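Search this site Enter keyword Go

The Everyday Plate

10/30/19

My grandmother kept her best plates in a cabinet with a key, and the key in a jug, and the jug on a shelf that only she could reach. We ate off the others. I have been thinking about the others a good deal this autumn, because in May I moved into a smaller flat with a much smaller kitchen, and for the first time in my life I had to decide which plates were coming with me.

I had far too many, of course. There was a white set from my first flat, down to an odd few, and a set with brown rims that I bought in a hurry, and then all the single ones that come into a house by their own routes (a neighbour's cake plate, a picnic plate, the one with the fish on it that everybody wants and that is far too small for dinner). I laid them all out on the floor and walked up and down between them in my socks for most of an afternoon, drinking tea and getting nowhere at all.

What I wanted, I decided in the end, was a plain round plate in a colour I would be glad to see at breakfast. It sounds a small thing to ask. I went to Milleck, where there is a long street of kitchen shops, and spent a happy morning picking plates up and putting them down again. At Lotia, which is hardly wider than a corridor and smells of cardboard and floor polish, they let you take as long as you like, and I did. Cream looked tired to me, navy was handsome but made my toast look gloomy, and I kept drifting back to the greens.

Green is an odd colour for food if you get it wrong. Too strong and a salad vanishes into it; too yellow and the eggs look poorly. The pale ones, though, the mints and the colour of the inside of a cucumber, are kind to nearly everything. Tomatoes look splendid on them. So does a slice of fruit loaf with too much butter, and that is how I test most things.

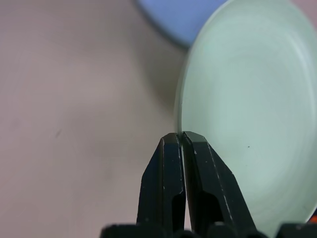
Aldo Longo was firmly of the view that colour comes second and that a plate should be chosen by its rim, and he told me so at some length over lunch at Marino. A raised rim, he said, keeps the gravy where it belongs and gives your thumb somewhere to go when you are carrying three at once, and anyone who buys a perfectly flat plate will be wiping the tablecloth for the rest of their days. He then asked for more bread.

I have come round to his way of thinking, I must say. I tried a flat plate for a week, on loan from my sister, and peas went everywhere. A modest rim is plenty. If it is too deep you are halfway to a soup bowl, and then nothing will stack properly in a narrow cupboard, and mine is very narrow indeed - 19 centimetres between the shelves once the pipe has had its share.

Stacking is worth a thought before you pay for anything. Take two plates of the same kind and set one on the other in the shop. They ought to sit down together without rocking. Then turn one over and run a finger round the foot, in case there is a rough patch that would scratch its neighbour. The young man at Lotia watched me do this to seven different plates and never said a word, bless him.

As for looking after them, I wash mine by hand with a soft cloth and stand them in the rack, and I look them over in daylight now and then. Pale colours show every little speck, and a speck that won't lift with a cloth will often come away with a dab of bicarbonate and some patience. Keep the wire scourer for the roasting tin.

I came home with six in the end, and gave the brown rims to my nephew, who has just moved out and owned one fork. The fish plate stayed. It hangs over the cooker on a wire, where I can see it while the kettle boils.

Comments (3)

wakulex_lane
We had green ones all through my childhood and I can still picture beans on them! Mum bought ours on the market at Wakulex, and two are still going strong.

Petra
Agree about the rim, but please do measure your dishwasher as well. Ours were lovely and wouldn't go in the bottom rack.

oldspoons
What did you do with the white ones?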